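Harkidberg Savings Bank
Rates and Funding Group
Minutes of the meeting held on 25/04/2018

Present: Octavio Cáceres (chair), the heads of Deposits, Lending and Liquidity, the manager of the Cukby branch, the secretary.
Apologies: the head of Audit.

1. Minutes of the previous meeting

The minutes of the January meeting were read and approved with one correction. Under item 4 the word "fixed" must be replaced by "variable". The secretary will send the corrected page to all members.
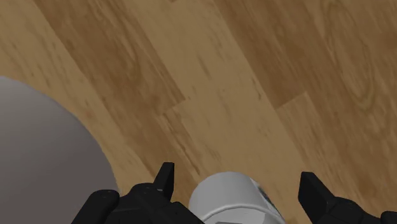 2. Situation of the market

The head of Liquidity presented the situation of the short-term rates. The rates between banks have moved a little up from January, but the movement is slow and it has not yet reached the deposits of private customers. She expects that the central bank will keep its rate without change at the next decision, and that the text of the announcement will be more important than the decision itself.

Octavio Cáceres asked what happens with our margin if this expectation is wrong. The answer was that a rise of a quarter point would help us during the first months, as the variable loans are adjusted faster than the deposits. After this period the effect becomes smaller. The group took note of it.

3. Interest on savings accounts

The head of Deposits proposed to raise the rate of the 14-month term deposit to 2 percent. The reason is the campaign of Lahtinen, which offers a better rate to new customers. In the Cukby branch, 298 customers have a term deposit that ends before the summer, and 59 of them have already asked in writing what rate they will receive if they renew.
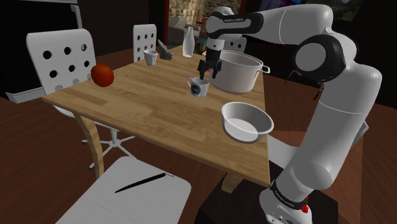

The manager of Cukby said that the majority of these customers are with us for many years and do not wish to change bank for a small difference. They do wish to be informed early. Last year the letters arrived after the term was finished, and we received complaints which were justified.

The head of Liquidity was against the raise for all customers at the same time. She would accept it for renewals only. After discussion the group agreed to this.

Decision: the new rate applies to renewals of the 14-month deposit. New contracts stay at the present rate until the next meeting. The letters must be sent before the end of the term.

4. Loans to small companies

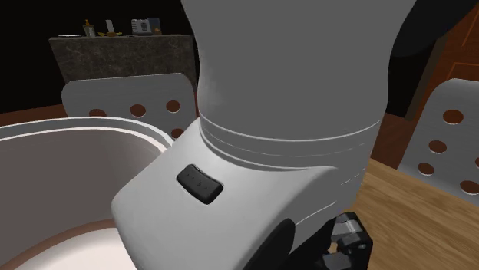 The demand for equipment loans with fixed rate is growing, and the head of Lending would like to have a separate price for them. At present they are priced together with the vehicle loans. The chair remarked that "equipment" is a very wide word in our rate list: a large robot arm with a thick grey column and a black control pad on its wrist is equipment, and the wooden tabletop beside it is equipment too, but they do not lose their value in the same way. The head of Lending agreed and will propose two classes, with a shorter maximum term for the first one.

It was also asked if the company Plurkonora can receive the new price for its application, which is already in process. The group was of the opinion that the conditions of the day of application must be respected, unless the new ones are more favorable for the customer.

5. Other matters

The rate table on the web page still shows the old overdraft rate. Deposits will have it corrected.

The head of Audit has asked in writing for a copy of the calculation used under item 3. The secretary will forward it.

Minutes taken by the secretary and approved for distribution by Octavio Cáceres.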